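Slide 9 – Key control at Momholm: what we issue and how we sort it

Keep this one short. The audience has already seen the site plan and the 704 doors. The point here is what happens at the desk when a ring comes back.

Stock position at the end of October: 2,522 keys, 1,101 split rings. Most of the rings are plain steel. We stopped ordering the coated ones after the Overo building changeover.

Ring size was never recorded before that changeover. A clerk took whatever was in the drawer. Large rings ended up on single cabinet keys, and small ones were forced over bows they didn't fit. Once a split ring has been spread it doesn't close flat again, and keys walk off the end of it. Mention the Olatunji annex losses if asked, otherwise skip.

Sorting is done on a flat surface with the plate beside the tray. Rings go on in size order. Anything with a visible gap between the coils goes in scrap.
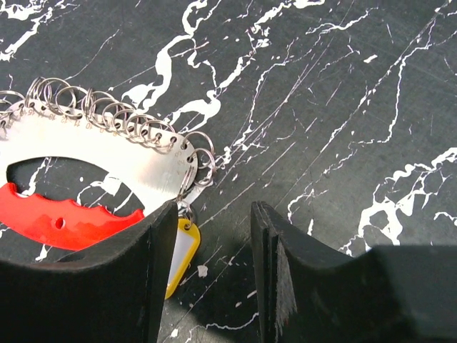
Fig. 4. Steel plate with numbered rim, split rings threaded through the holes in size order.

Point out the small numbers beside the holes. Ours go into the log as they are read off the plate. Do not convert to inches – we tried it for one quarter and got two sets of labels for the same drawer.

Click.

Slide 10 – Log entry

Four fields: ring number, plate number, key count, cabinet. Grelus exports the first three without trouble. The cabinet field has to be typed in.

Batch size is 100 rings. Larger batches gave more entry errors, mostly transposed digits.

Aoi Fukuda wrote the desk procedure and will take questions on the cabinet layout. Questions on software come to me.

If time is short, drop slide 11 (hook spacing) and go straight to the return rates. Slide 12 has the corrected table – the printed handout still shows the old one, so say so before anyone starts reading from it.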